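Category: Gear & Kits | Benchtop robotics
4 min read

Eren wrist kit from Grilau: my notes after a month on the bench

I've had the Eren kit bolted to my little Claser arm since September, and I keep getting the same emails (mostly "is it worth it over a plain gripper?"), so I'm finally writing it all up in one place. Short version: yes, if you do small pick and place work and you're tired of taping webcams to things.

What you get

The box has the parallel gripper, a small wrist camera with its bracket, one long cable, a short cable I still haven't found a use for, and a bag of screws with 3 spares. I paid $337 for the full kit. You can get the gripper alone for $171, but then you're back to sorting out your own camera, and I've been down that road. My last homemade mount drooped every time the arm sped up!

Putting it on

Mounting took me most of a Thursday evening, and a good chunk of that was my own fault for running the cable on the wrong side of the wrist joint. Run it on the side with the clip. The booklet does show this, in a drawing about the size of a postage stamp. The software side is friendlier: plug in, open the Bukent app, let it find the gripper, then go through the open and close limits. I'd do the limits twice. My first set was a hair tight and the motor grumbled at me until I redid them.

Living with the camera view

I was a bit skeptical about a camera that close to the fingers, but I love it. Both fingers stay in view when the jaw is open, so I can see how far off I am before I commit to a grab. You do give up the bottom part of the picture to the gripper itself, and on short objects that gets annoying. My fix is to come in a little higher, line up, and then go down slowly.

Most of my practice has been with markers and glue sticks standing on end, which is a mean little test (they tip if you so much as look at them). I line up by watching the gap on each side. With the marker below, the left finger is nearly there and the right one still has a lot of table to cross, so I'd nudge the wrist left before closing.
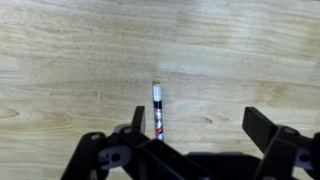 Gripes

- The app forgets my speed setting when I quit. I like 10 percent for lining up and I'm sick of typing it in.
- Glare. A shiny table and a ceiling light will wash out a patch of your view, so move the lamp before you start fiddling with exposure.
- The linkages have a lot of pivots and they do collect dust. I go over mine with a soft paintbrush.
- No carrying case, not even a cheap one.

Who should buy it

If you already have a Claser arm and a bench, go for the full kit. If you're mostly moving big boxes, skip it, the jaw is made for smaller stuff. I'm trying the soft finger pads next and will add a section here once I've put them through the glue stick test.

Questions about fit or cables? Use the contact form. © Bench Notes. All rights reserved. Back to top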